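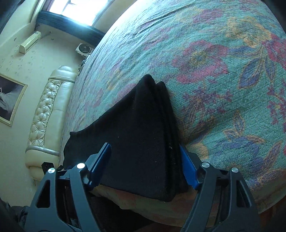
Black garment folded on a floral bedspread.

Washing and storing football kit: notes for people who do the team's laundry

Match kit is nearly all polyester, and most of the damage it suffers happens between the final whistle and the drying rack. These notes cover a full squad wash, but the method is the same for one shirt.

Before washing

Turn every shirt inside out. Printed numbers and sponsor panels are heat-bonded, and they crack when they rub against zips or the drum. Unroll the socks. A balled sock keeps its mud in the middle and comes out as dirty as it went in.

Let mud dry completely, then brush it off outdoors with a stiff nail brush. Wet mud pushed into the weave is far harder to shift. Grass stains need a separate treatment: work a little liquid detergent into the mark, leave it for 20 minutes and rinse with cold water. Do not use chlorine bleach. It yellows white polyester and weakens the elastane in cuffs and waistbands.

Blood should only meet cold water until the mark has gone.

Washing

Wash at 30 degrees on a synthetics cycle with a low spin. Fill the drum no more than two thirds. Goalkeeper shirts with padded elbows count as two items when judging the load.

Leave out fabric softener. It coats the fibres and the shirt stops drawing sweat away from the skin. If the kit already smells after washing, soak it for an hour in cold water with a cup of white vinegar, rinse, then wash as normal. Never combine vinegar with a bleach product.

Keep black shorts away from white away shirts for at least the first three washes. I use a Kaneko front loader and the Nidasis sport liquid, 35 ml per load in soft water. Hard water needs more; the bottle gives the figure.

Drying

Hang shirts by the hem, inside out, away from direct sun. Tumble drying lifts the print at the edges, and once an edge has lifted it will not go back. Shorts dry best clipped at the waistband — a line through the leg leaves a crease that shows on dark cloth.

Shin pads and gloves do not go in the machine. Wipe them down, stand them up and let the air reach both sides.

Folding and storage

Fold only when the seams are dry, as they hold moisture longest. Lay the shirt face down, bring the sides in to the width of the collar, and fold in half so that the number ends up on the outside. Stack in squad order. Dark items collect lint, so run a damp rubber glove over them before they go in the bag.

Store the set in a ventilated bag. Sealed plastic crates are suitable for the close season only, and only with kit that has been aired for a full day first.

Last updated April 13, 2025

We use cookies to remember your settings and measure visits. Accept all | Manage choices

Comments (3)

Pushpa Dhillon
Does the vinegar soak affect older flock numbers? Ours are the raised felt kind and two have started to peel.

Goretti
Flock is glued too, so I would test the inside of one number first. Hand wash any that are already peeling.

keeper_154
Same spin advice for gloves with removable spines?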